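The day the grip went soft
April 2024
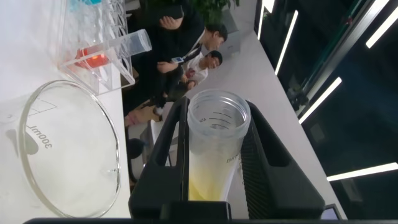

So, the demo arm. I've been promising myself I'd write this down while I still remember the order of things, and it's nearly midnight and my feet hurt, so forgive the spelling.

We were on the Juscombe stand from first thing, same drinks routine as in January: the arm picks up a shaker cup, carries it over, tips it, puts it back. It had run 112 cycles without a hiccup before lunch (there's a counter on my laptop, I'm a little obsessed with it). Pale yellow stuff in the cup, red-orange stuff waiting in the rack, everybody happy. I even ate a sandwich sitting down!

Then after lunch I noticed the cup was sitting lower in the fingers at the end of the carry than at the start. Tiny bit. A few millimeters maybe. I told myself it was the angle I was standing at and went on chatting to a very nice couple about dishwashers. Three cycles later it slid again, and I still didn't stop it. I'm writing that here because I left it out of the version I told at dinner.

The one after that, it let go. Halfway through the tip, cup straight down, bounced off the table edge, lemon drink everywhere including my left shoe. And the arm just carried on! It poured nothing, very carefully, and then went back to set down a cup it didn't have. A man at the front clapped.

What bothers me is that the software thought it was holding something the whole time. The grip check looks at how far the fingers have closed, and we'd set the window so wide back in January (we had those fat Katiyar cups then, and they came in all sorts of widths) that fingers closed on nothing at all still counted as a good grasp. I set that window. I remember doing it, I remember thinking I'd tighten it up later – and then we packed for shipping and I forgot all about it.

The slipping itself was a different thing. The force setting had gone back to the default when we restarted the controller over lunch. It's supposed to come up at 9 newtons for these cups and it was well under that. You'd never spot it by eye. Squeeze a shaker cup too hard and it goes oval and slops over, so we run close to the low side anyway, and there isn't much room before it starts to creep.

And then the bit I really didn't like. When the cup dropped I reached in to grab it. Arm still moving. I hit the stop with my other hand about a second after I'd already put my arm in there, which is the wrong way around, and I've given that exact talk to new people. It's a slow arm and it would've bumped me and stopped, probably. Still. My stomach did a flip when I looked up and saw where the wrist was.

Kept it switched off for the rest of the afternoon. The Bendetti people next door lent us paper towels and were very sweet about it.

Tonight I narrowed the window, put the force value into the startup file where it should have been all along, and added a check partway through the carry so it stops if the fingers close any further. Ran it in the hotel room with the gripper on the desk and a toothbrush mug. It caught the mug slipping four times out of five. I'd like to know about the fifth.

Tomorrow: water only until I trust it, stop button on my side of the table, and tape on the floor. Also dry shoes.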